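Subject: Re: [branch-libs] Change to loan period for items sent between branches
From: Circulation Office, Nanstead Library Service
To: branch-libs list
Cc: Brurside Branch; Grube Branch

Colleagues,

The Circulation Office has received the question below from the Brurside Branch. As two other branches have raised the same points by telephone, the reply is being sent to the full list.

> From: Brurside Branch, Front Desk
> To: branch-libs list
>
> We have read the February notice on the new loan period and would
> like it clarified before we put up a sign. The notice says that
> items sent from another branch may be kept for 28 days. It does not
> say whether the count starts when the item is checked out to the
> reader or when it reaches our hold shelf. Readers who work shifts
> often cannot come in for several days after they are notified.
>
> We would also like to know whether an item from Grube can be
> renewed at our desk, or whether the reader must call Grube. The
> old rule was that the owning branch had to agree. Our newer staff
> have never been told this in writing.
>
> Lastly, the Evomari screen shows two due dates for some items.
> Which one should be printed on the slip?

The 28 days begin on the day the item is checked out to the reader. Time spent on the hold shelf is not counted. Items will continue to be held for seven open days, after which they should be placed in the return crate for the owning branch. Branches that are closed for part of the week should count only the days on which the front desk is staffed.

The old rule on renewals no longer applies. Any branch may renew an item once, at the desk or by telephone, if there is no hold on it. A second renewal still requires the consent of the owning branch, and that consent should be entered in the notes field with the date. Local history items, maps and sheet music may not be renewed at all.

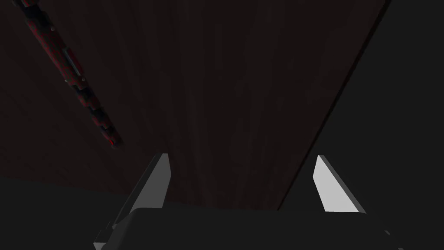 Dark reddish-brown wood, with fine grain.

Where the Evomari screen shows two due dates, the lower date is the one to print. The upper date is used by the Circulation Office to track the item between branches and should not be given to readers. We have asked for the two fields to be labeled more clearly and will write again when this has been done.

Several branches asked for the numbers behind the change. In the last reporting year the branches received 2,021 requests for items held elsewhere in the system. Of these, 1,928 were filled. Late returns were reported on 82 of the filled requests, most of them by only a day or two. The office concluded that a longer period would reduce late notices without much effect on readers who are waiting. 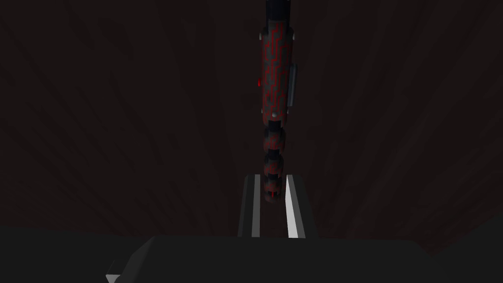 FINES AND LOST ITEMS

There is no change to fines at this time. An item is treated as lost when it is six weeks overdue, and the replacement charge is set by the owning branch. If a reader pays at a different branch, the payment should be recorded under the owning branch code and the receipt placed in the weekly envelope. Please do not hold receipts until the end of the month.

Items returned after a charge has been paid should be sent to the owning branch with a copy of the receipt. Refunds are issued only by the Circulation Office.

A revised desk sheet will be sent to each branch with the next delivery. Sheets dated before February should be recycled. Further questions may be sent to this list or to the office by telephone between 9 a.m. and noon.

Circulation Office
Nanstead Library Service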